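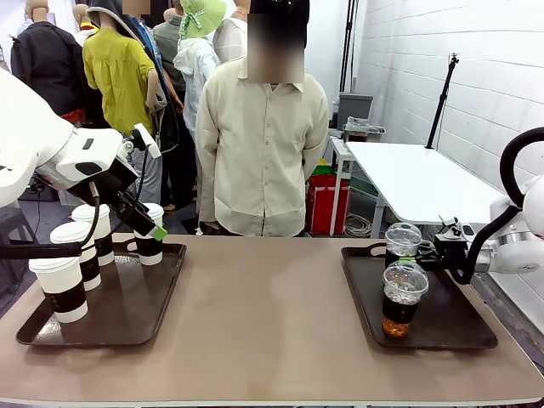

Bostdale Store – Café and Front of House Team
Support log: drinks handover, two-arm station
Status: open
Raised by: Frida Gunnlaugsson, front of house
Supplier: Enora (arms and grippers), Weveo (order screen)

Issue as first reported
Paper cups on the hot side are sometimes set down at a tilt, with the lid lifted on one side. Clear cups on the cold side are sometimes let go late, so the cup gets a tug as the arm moves away. Staff are re-pressing lids by hand before anything goes to a customer. This isn't in anyone's job description and it wasn't in the time savings we were shown.

Entry 1, front of house
Started writing these down in May after being told on the phone that we were the only site with the problem. I would like to know how many sites there are. The support line asked whether the trays had been moved. They had, because they get washed.

Entry 2, Enora support
Thank you for the report. Please confirm that both trays are put back square to the front edge of the table and that the sleeves are pushed up to the same height on every cup. The left gripper closes on the sleeve and a low sleeve can cause a tilt. Please also wipe the green fingertip pad with a dry cloth at the start of each shift.

Entry 3, front of house
Pad wiped, trays squared. Sleeves pushed up by hand on every cup before the rush. That is a person standing at the table getting cups ready so that a machine can pick them up. I timed it against the old way, which was a person picking them up. The old way was quicker up to 10 drinks. After that the station catches up a bit, if it doesn't stop.
Tilted lids down, but still happening. Cold side no different.

Entry 4, Enora support
Glad to hear of the improvement on the left side. For the right side, could you tell us if the late release happens with all drinks or only with fuller cups? We have sent a new release setting to the controller. It needs a restart to take effect. Please restart with both grippers empty.

Entry 5, front of house
Restarted at 7.40 before opening. Came back up after 3 tries. The first two times the order screen could see one arm and not the other, and Weveo told me to ring Enora and Enora told me to ring Weveo. Third time I switched everything off at the wall and had a cup of tea, and then it worked. Please don't put that in the manual as a fix.
Late release happens with fuller cups and with half-full ones. The domed lids make it worse as far as I can tell. I am not an engineer and I'd rather not be asked to guess.

Entry 6, Stasiv (site automation contractor)
Looked at the counter on the controller: 2,063 cups handled since it was last reset, with 2 faults logged. On those figures the station is well within target.

Entry 7, front of house
The counter only logs a fault when the arm stops. A lid coming up doesn't stop the arm. A member of staff grabbing a wobbling cup doesn't stop it either, unless they get too close, and then it goes down as "operator interruption", as if we had been rude to it. So the faults look low because we are catching them.
I asked for a button to log a bad lid. I was told this would "add a task for staff". We already have the task – all I want is for it to be counted.

Entry 8, Enora support
We understand the frustration. A lid check option is available using an extra sensor. We can send a quote. In the meantime we suggest a slower lift on the right arm, which should reduce the tug on release.

Entry 9, front of house
Slower lift is on. The tug is less. So is the number of drinks we get out, and the queue has been going back past the clothing. Roughly half the morning regulars now ask one of us to do it, and we do.
I'd also like something answered that isn't about settings. When this went in we were told the people on drinks would be "freed up" for the shop floor. One of us was. The other one stands behind this table all shift watching cups, can't serve, can't sit down, and has to stay put in case it needs a reset. It is a duller job than making coffee and you can't talk to anyone properly while you do it. The hours are the same. I was asked in the review whether staff felt "supported by the technology" and there was a box for yes and a box for mostly.

Entry 10, Stasiv
Noted. The staffing points are outside this ticket and have been passed to store management. Proposed actions for the ticket itself:
Left arm: keep current grip setting, sleeves to be checked by staff.
Right arm: keep slower lift, review release timing at next visit.
Bad lids: paper tally sheet by the table until the sensor is decided.
Can we close?

Entry 11, front of house
No. The tally sheet is up and people are using it. Leave this open until somebody from Enora has stood here through a morning and read it. Bring comfortable shoes.

Entry 12, Enora support
Site visit requested. Ticket stays open pending a date.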